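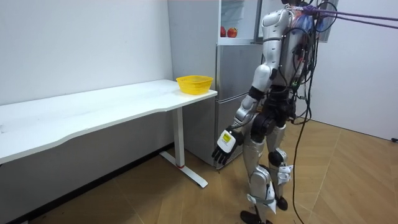 Heller Holzboden, weißer Schreibtisch, Kühlschrank

Von: Aurelia Coman
An: Ganby-Liste, Wohnen und Werkeln
Betreff: Re: Seife oder Öl auf hellen Dielen?

Liebe Sachiko, liebe Mitlesende,

wie schön, dass mal wieder jemand nach Böden fragt! Ich hatte schon gedacht, wir reden hier nur noch über Heizungsventile (nichts gegen Heizungsventile, ich habe aus dem Faden im Januar viel gelernt, und meines im Flur klopft seither nicht mehr). Ich zitiere dich erst mal, damit die Digest-Leserinnen auch mitkommen:

Am Abend schrieb Sachiko Chiba:

> Hallo zusammen,
>
> wir haben in der neuen Wohnung Fichtendielen, frisch abgeschliffen,
> bisher völlig unbehandelt. Mein Mann möchte ölen, ich hätte gern
> diesen hellen, fast kreidigen Ton, den man von skandinavischen
> Häusern kennt, und habe gelesen, dass man dafür Seife nimmt. Der
> Schreiner hat uns eine Flasche Gekura dagelassen (1000 ml, weiß
> pigmentiert) und gesagt, damit könnten wir gar nichts verkehrt
> machen. Das macht mich ehrlich gesagt eher misstrauisch.
>
> Meine Fragen: Wie oft muss man das wiederholen, bevor man normal
> darauf wohnen kann? Hält das in der Küche? Und was macht ihr mit
> Fettflecken? Wir kochen viel und nicht besonders ordentlich.
>
> Viele Grüße aus Sirnbridge
> Sachiko

Deine letzte Bemerkung hat mich sehr für dich eingenommen, bei uns ist es nämlich genauso. Also, der Reihe nach, und verzeiht, wenn es länger wird.

Ich habe beides. Das Wohnzimmer und das kleine Arbeitszimmer sind geseift, die Küche ist geölt, und im Flur liegt noch der alte Lack vom Vorbesitzer, über den ich kein Wort verlieren möchte. Geseift habe ich damals auch mit der weißen Gekura. Angefangen habe ich mit zu wenig Wasser und viel zu viel Ehrgeiz, und das Ergebnis waren weißliche Schlieren vor dem Bücherregal, die ich mit lauwarmem Wasser und einer weichen Bürste wieder herausgerieben habe, auf den Knien, bis in die Nacht. Man kann also durchaus etwas verkehrt machen, da muss ich deinem Schreiner leise widersprechen. Aber man bekommt es auch wieder hin, und das hat mich mit der Seife versöhnt.

Zur Wiederholung: Ich habe den Boden für den Anfang 6 Mal geseift, jeweils dünn, und immer gewartet, bis er durchgetrocknet war. Die Fichte saugt anfangs wie verrückt, danach lässt es nach, und irgendwann fühlt sich das Holz unter den Socken glatt und ein bisschen wachsig an. Das ist der Moment, in dem man aufhören darf. Bei mir hat sich nach dem ersten Durchgang die Faser aufgestellt, das ist bei Nadelholz normal und sollte dich nicht erschrecken. Ich bin mit einem feinen Schleifvlies locker in Faserrichtung darübergegangen, habe gesaugt und weitergemacht. Bitte keine Stahlwolle! Die kleinen Splitter bleiben im Holz und machen mit dem nächsten Wischwasser graue und braune Pünktchen, davon kann ich leider ein Lied singen.

Zum Wischen nehme ich zwei Eimer, einen mit Seifenwasser und einen mit klarem Wasser zum Ausspülen des Lappens. Das klingt umständlich, aber mit nur einem Eimer verteilt man den Schmutz wunderbar gleichmäßig über die ganze Fläche, und auf hellem Holz sieht man das nach ein paar Wochen. In den Seifeneimer kommen bei mir 8 Liter Wasser und ein ordentlicher Schuss Seife. Die Flasche vorher gut schütteln, das weiße Pigment setzt sich unten ab. Ich habe meine einmal ungeschüttelt leergemacht und hatte am Schluss eine Diele, die aussah wie gekalkt. Sie liegt jetzt unter dem Sofa, also nicht die Flasche, die Diele, wir haben das Sofa verschoben.

Nun die Küche. Da würde ich mich auf die Seite deines Mannes schlagen, tut mir leid! Geseiftes Holz ist gegen Wasser einigermaßen geduldig, wenn man gleich wischt, aber bei Rotwein, Tomatensoße und heißem Fett wird es ungemütlich. Vor Herd und Spüle läuft man außerdem ständig hin und her, und dort ist die Seifenschicht zuerst weg. Es gibt weiß pigmentierte Öle, mit denen der Ton hell bleibt. Ganz so kreidig wird es nicht, es geht einen Hauch ins Warme, aber an der Schwelle zwischen unserer Küche und dem Wohnzimmer bemerken Besucher den Unterschied erst, wenn ich sie mit der Nase darauf stoße (und das tue ich, fürchte ich, bei jedem Besuch). Wenn ihr ölt, dann legt die getränkten Lappen hinterher bitte ausgebreitet nach draußen oder in ein verschlossenes Glas mit Wasser. Zusammengeknüllt können sie sich selbst entzünden, das ist kein Ammenmärchen.

Und falls ihr später die Meinung ändert: Von Seife zu Öl kommt man nur über gründliches Reinigen und meistens noch einmal Schleifen. Überlegt es euch also Zimmer für Zimmer, bevor der erste Eimer gefüllt ist. Am besten macht ihr an einem Reststück oder in einer Ecke, wo ein Schrank hinkommt, beide Proben nebeneinander und schaut sie euch bei Tageslicht und abends bei Lampenlicht an. Bei mir waren das zwei völlig verschiedene Böden.

Fettflecken: frisch sofort mit Küchenpapier abtupfen, nicht reiben, dann unverdünnte Seife auf den Fleck, eine halbe Stunde einwirken lassen und mit klarem Wasser abnehmen. Bei alten Flecken mache ich das an mehreren Abenden hintereinander und habe Geduld. Der große Butterfleck neben dem Esstisch ist so innerhalb einer Woche verblasst. Ganz verschwunden ist er nicht, aber inzwischen mag ich ihn fast.

Ach, und Filzgleiter unter die Stühle, unbedingt gleich am ersten Tag! Fichte ist weich, und Rollen vom Schreibtischstuhl drücken richtige Bahnen hinein. Im Arbeitszimmer habe ich einen Wollteppich darunter. Diese durchsichtigen Bodenmatten gehen natürlich auch, aber bei meiner hat sich nach einem Sommer darunter ein dunkleres Rechteck abgezeichnet beziehungsweise ringsherum ein helleres, so genau habe ich das nie herausgefunden.

Wer von euch Erfahrung mit Lauge vor dem Seifen hat, möge sich bitte melden, da habe ich mich nie herangetraut. Bei Ashour im Laden wollten sie mir die damals gleich mitverkaufen, und ich bin mit zwei Bürsten und einem schlechten Gewissen wieder gegangen.

Sachiko, schreib doch, wie ihr euch entschieden habt, und grüß deinen Mann unbekannterweise.

Herzlich
Aurelia

PS: Die Bürsten sind übrigens sehr gut. Falls jemand die Sorte wissen will, schaue ich im Keller nach.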